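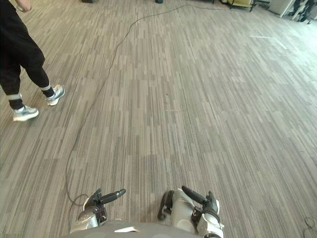
Hamada, September

Carpet in autumn: what I do when the shoes come in again

In summer our customers leave the balcony door open and the carpet stays quite clean. From September the rain begins, and every pair of shoes brings a little of the street inside. I have cleaned floors in offices and in homes for many years, and these are the tips I give most often.

Start at the door. A small mat is pretty but it does little. The mat must be long enough that each foot lands on it two times before the carpet begins. Shake it outside every evening, and on Sunday wash it with the hose and let it dry standing up.

Vacuum slowly. Most people push the machine like they are late for a train. Go forward slowly, come back more slowly, and then do the same place from the side. On the path between the door and the kitchen I make 3 passes, in the corners one is enough. Empty the bag when it is half full, please do not wait for the red light.

Mud: leave it alone! This is difficult for tidy people. Wet mud goes deeper when you rub it. Wait until it is fully dry, break it with the back of a spoon, vacuum, and only then use a damp cloth.

Coffee and tea. Press with a white towel and stand on it if you need to. Then mix 2 cups of lukewarm water with a few drops of clear dish soap, put it on the towel and not directly on the carpet, and press from the outside of the stain to the middle. Finish with plain water in the same way. Soap that stays in the pile will catch dirt, and after some weeks you have a gray circle where the stain was.

Chair and table marks. Put one ice cube in each dent, let it melt, and lift the fibers with a fork. My neighbor Riet Dierckx uses a hair dryer after this. I am not so patient, I let it dry alone.

Carpet tiles. If you have tiles, keep a few from the same box in a dark closet. When one has a stain that will not go, lift it from one corner with a flat putty knife, and look at the arrow on the back before you put the new one. With the arrow in the wrong direction the tile looks like another color. You can also exchange a worn tile with one from under the sofa.

Smell. Baking soda, a thin layer, overnight. For a room of 140 square feet I need about a cup and a half. Vacuum it in the morning with a clean filter, otherwise the fine powder goes back in the air.

Catrin Penry wrote to ask if vinegar is safe for wool. I use it only weak, one spoon in a big glass of water, and I try it first behind the door. If the color comes onto the cloth, stop there and call a cleaner.

Next month: window frames and the black spots in the rubber.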